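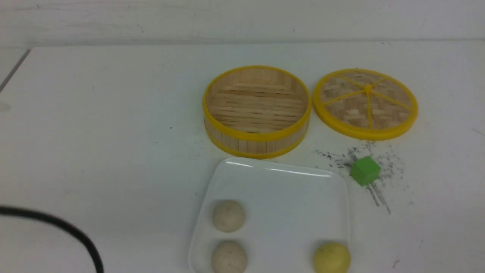 Viera Kollár would scrap half of the recordings before anyone trained on them. Too many, she says, were made by people who already knew where the robot was going to fail and steered around it without noticing.

The complaint is a common one at Sketavbridge, where her group teaches arms to handle food by remote control. The current exercise is short: move dough balls from a plate into a bamboo steamer. An operator drives the arm through a hand controller, and the software, called Naluvia, logs joint angles, gripper opening and video. A run that ends with the dough in the basket is kept. The target for July was 200 kept runs; the group had 158 by the last Friday.

5 min read

The steamer was Igor Šimko's choice. Its wall is the difficult part. A flat tray can be approached from any side, but a basket obliges the operator to lift, cross the rim and lower again, and each operator does this differently. Ulla Eskola lifts high and comes straight down. Dušan Krajčí crosses low and corrects late. Both methods succeed for a person. A model trained on the two together tends to choose a height between them, and early versions struck the rim.

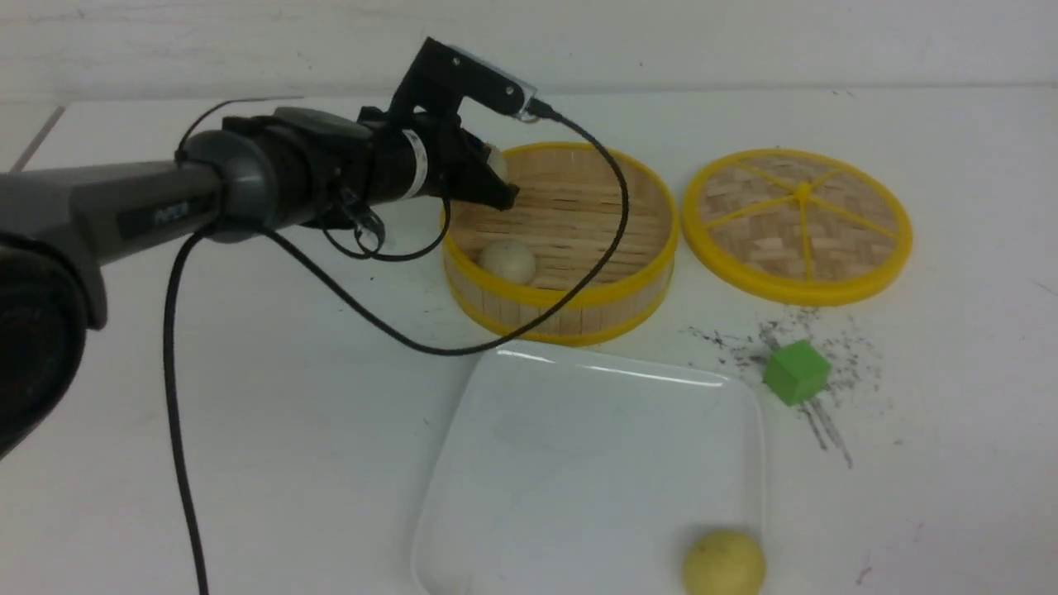

The gripper at the rear rim of the steamer, with one ball already inside.

Šimko's first remedy was a written procedure fixing the crossing height. It made the recordings uniform and the trained model brittle; moving the basket a short distance was enough to stop it. The present rule leaves the height to the operator but assigns each one a separate label in the data, so that the model can learn the styles apart.

Kollár's objection concerns something else. Skilled operators rarely miss, and a model that has seen no misses has no way to recover from one. She now asks for 70 runs that begin badly, with the ball gripped off center or the arm parked too close to the basket, and that end with a correction. Eskola has recorded most of those so far. They take longer, and the operators dislike making them.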